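**Riltex / Office and Home Services / Open position: Clearing and Sorting Assistant (part-time)**

Posted 2026-02-18

Riltex is hiring one assistant to sort, bag and record small household items in furnished apartments between tenancies. The work is done on site, one apartment at a time, under the direction of a site lead. It covers surfaces, shelves, drawers and sills. It does not cover furniture removal, deep cleaning or repairs, which are handled by a separate contractor, Garba.

### Scope of work

The assistant works through each room in a fixed order: windowsills first, then tables and counters, then open shelves, then drawers and closets. Windowsills come first as they tend to collect mixed items from several rooms, and food is often stored next to paper, packaging and personal things. Each surface is cleared in sections, left to right, and nothing is moved to the next surface until the current one has been logged.

Items are placed in one of the following groups:

- sealed food and snacks
- opened food and food wrappers
- cartons, boxes and bags with contents
- empty packaging
- personal items, including papers
- decorations fixed to walls or glass (logged, left in place)

Opened and sealed food are never combined in one bag. A carton or box is treated as having contents until it has been looked into. Store bags are handled the same way, whatever is printed on them.

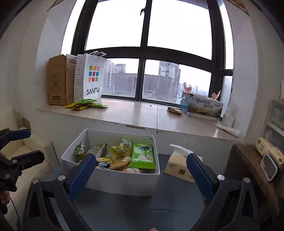 **Deividas Kairys**
Site Lead, Clearing and Sorting

A sill like this one is a normal first task. The tall cardboard box and the white SANFU bag at the left end are each opened and checked before they are assigned to a group. The green and yellow snack packets in front of the bag are picked up one at a time and checked for tears along the seams. The crumpled wrapper on the right goes to food waste or dry waste depending on residue. The open carton with Chinese characters is recorded by its printing where the assistant can read it, and by color and picture where not. Reading Chinese is useful for this job but is not required.

After clearing, the sill is wiped with a damp cloth and checked for wear. The worn brown strip along the front edge is the kind of mark that must be entered in the condition sheet. So is haze or streaking on the lower glass. The assistant notes the condition and does not try to remove marks with a blade or solvent.

### Requirements

- Able to lift a packed box of 37 lb from floor to table height.
- Able to stand and reach for most of a shift.
- Legible handwriting. Item labels are written by hand and copied into the Rolitz inventory sheet at the end of each room.
- Comfortable handling food waste with gloves.
- No strong reaction to dust or common food allergens, including nuts.

Previous work in moving, stockroom, laundry or hotel housekeeping is an advantage. No certificate is needed. Training takes 3 shifts and is paid at the full rate.

### Hours and pay

Shifts are four hours, mornings only. Pay is $100 per shift, with travel between apartments on the same day counted as working time. Gloves, bags, labels and cloths are supplied. Work shoes are not.

The position runs through the end of November. Extension depends on the number of apartments assigned under the Trania building contract and cannot be promised at the time of hiring.

### Handling rules

Personal papers are placed face down in an envelope without being read. Cash, keys and medicine are handed to the site lead at once and logged by two people. No item may be taken home, including sealed food that is marked for disposal. Loss or damage is reported on the same shift.

### How to apply

Send a short letter and a list of past jobs to the Riltex hiring desk, marked "Sorting Assistant." State the mornings you are available and the earliest date you can start. Applicants selected for the next step are asked to do a one-hour practical test: a single cluttered surface is sorted, labeled and entered in the sheet. The test is scored on correct grouping and complete labels. Speed is not scored.

Replies are sent to all applicants, normally by email.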